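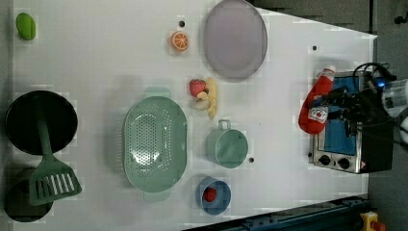
Bench Rules for a Small Robot Arm at Home

I get asked for this list often enough that I'm finally typing it up. It's for anyone with a tabletop arm in the garage or the spare room who's teaching it kitchen chores with play food, same as me. Most of it I picked up by getting it wrong first, and a fair bit came from the Lostcombe makers' group, who are much tidier than I am.

Stop button first. Mine lives at the corner of the bench, and it stays there. Don't bury it under a tea towel, don't balance your mug on it, and press it at the start of every session to check it does its job. Anyone helping presses it once too, so they know how it feels. Kids love this part!

Keep your hands out while the arm has power. I know, you only want to nudge the banana back a bit. Hit stop, nudge, step back, release. It takes a few seconds and you'll stop noticing after a week or so.

Slow is fine. I run everything new at 8 per cent speed, then 12 if it behaves, and I don't go to 60 until I've watched the whole routine through without touching anything. The Nogueira club sheet says much the same, only with more capital letters.

Cables. Leave a generous loop at the top of the arm so the wrist can turn without tugging, then run the arm to the far end of its reach in every direction and watch the loop the whole time. If it snags on anything, re-tie it before you do another thing. Hook-and-loop straps are better than zip ties here (you will be redoing it).

Toy gear only until you trust it. A play frying pan and a toy colander will forgive you. No glass, no real knives, nothing with liquid in it, and rinse out any real sauce bottle you're tempted to borrow. I set a hard limit of 400 grams on anything the gripper picks up, and I weigh things on the kitchen scale when I'm not sure.

Mess is good, within reason. I used to line everything up neatly, and then the arm fell apart the minute a spatula was lying across a pan. Now I let things overlap, a bottle leaning on the toy oven, a strawberry up against the banana, and I change the layout every few runs. What I won't allow is anything hanging over the edge of the table.

Little dots on the tabletop are worth the bother. A white top with a few small black marks makes it easy to see if something has shifted. Wipe around them gently, no harsh cleaners. I scrubbed one clean off in March and lost an afternoon to it.

Leave the warning labels on. If one peels, glue it back down.

Write it down. I keep a cheap exercise book on a string by the bench: time, speed, what was out, what went wrong. My friends at Flaltitz do theirs in a spreadsheet with colours, good on them.

Packing up: arm parked, power off at the wall, play food back in the tub. Next month I'll do a page on gripper pads, including the Conutgate ones a few of you have asked about.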